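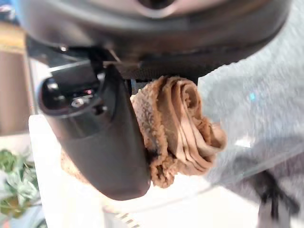 River holding on to a brown cloth, seen from the wrist. Red light on at the finger joint.

Okay, gripper maintenance thread! I look after one arm. Her name is River, she lives at the end of a white table, and she handles cloth all day. I finally redid the whole hand setup and I have so much to say about it. 1/14

First thing. Cloth is a wonderful, awful material for a robot. A box stays a box. A fuzzy towel turns into a new shape every time you let go of it, and it sheds. Everything below comes back to those two facts. 2/14

The sheds part: lint gets into the finger joint. You can see in the picture how much is going on up there, with the glossy cap, the little silver fasteners and all the tiny parts tucked in around them. Fuzz loves a spot like that. 3/14

I used to blow it out with canned air. Please don't! You're packing half of it deeper into the joint. What I do now: power off, soft dry brush, always working outward, then a lint-free wipe over the cap. Tweezers for threads that have wound themselves around something. 4/14

And pull threads slowly. If one doesn't want to come, take the finger off and get at it from behind. I snapped one in March and spent a whole evening fishing out the other half (it was maybe as long as an eyelash). 5/14

Fingers next. I had been running the stock pads, and they were fine on cotton and hopeless on anything with a nap. The new ones are from Clalach, a bit softer, and wow. A folded edge that used to creep out of the grip now stays put through a full lift and turn. 6/14

I keep a log because my memory is terrible. The old pads came off at 1652 cycles with a shiny patch right where the cloth sits. Shiny means slippery, so when I see shine, they get swapped. No arguing with myself over one more day. 7/14

Grip force! Everybody's first instinct is to crank it up, mine too. With cloth, too much squeeze pushes the top layers out sideways like the filling in a sandwich. I went down in small steps until a test towel slid, then came back up one step. That's the setting. Write it on tape and stick it to the controller. 8/14

The wrist camera needed love too. When a thick bundle gets pulled up high it presses right against the underside of the wrist housing, and then the camera has a whole lot of towel to look at and not much else. I added a slower approach and a slightly lower pinch point. Big improvement — still not perfect on the really fluffy ones. 9/14

While I was up there I cleaned the lens, and oh dear. A lens can be surprisingly dirty before you notice it on screen. It's now on the same list as the joint. 10/14

Calibration after any finger swap, every time, even if you're sure they went back on the same. I use the Dromau routine: close on nothing, zero it, close on the gauge block, check it, open all the way, check again. Mine was off after the swap by just enough to miss a single layer and grab air. I was SO confused until I reran it. 11/14

Screws. After 89 lifts on the new pads I stopped and checked every one on the hand. Two had backed out a touch. A little dab of removable threadlocker, a paint mark across the head and the body, and now one glance tells me if anything has moved. Best trick I know, and it costs almost nothing. 12/14

Current routine, for anyone who wants to copy it:
Start of day: brush the joint, wipe the lens, look over the paint marks.
Every 280 cycles: check pads for shine, pull threads, test grip with the scratchy towel.
After any swap: full calibration, then 6 slow lifts with a hand near the stop button.
I keep the sheet in an Aksoy binder on the shelf and tick it off with a pencil. 13/14

Next job is the cable at the wrist. It rubs when she rotates all the way over and I want a softer clip there before it turns into a real problem. If you run a hand on fabric and found a clip you like, please send me a picture! I'll add to this thread once I've tried a couple. 14/14

Adding one since I got asked already: yes, the threadlocker is the low-strength kind. Anything stronger on screws this small and you'll be drilling them out.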